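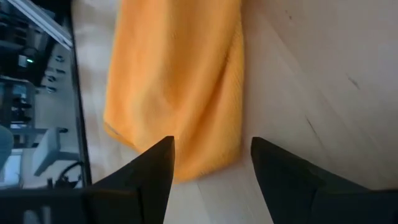 Brindale Textile Recycling Line to Reopen in April

2/18/18

14 shares | 2 comments

The textile recycling line at the Brindale transfer station will restart in April after replacement of its baler and feed conveyor. The line has been down since the main drive bearing failed.

Trirkari holds the contract for the new equipment. The baler is rated at 2000 pounds per hour and will run on the existing electrical service. Ojala will continue to haul finished bales.

The station took in 2685 bags of household textiles last year. Towels, sheets and cleaning cloths are accepted if dry and free of oil or solvent. Carpet and foam are not.

"The old conveyor was the limit, and the sorting tables had to wait on it," said plant engineer Sointu Tuominen.

Drop-off bins on Stimov Road remain open during the work. Bags should be tied and no heavier than 30 pounds.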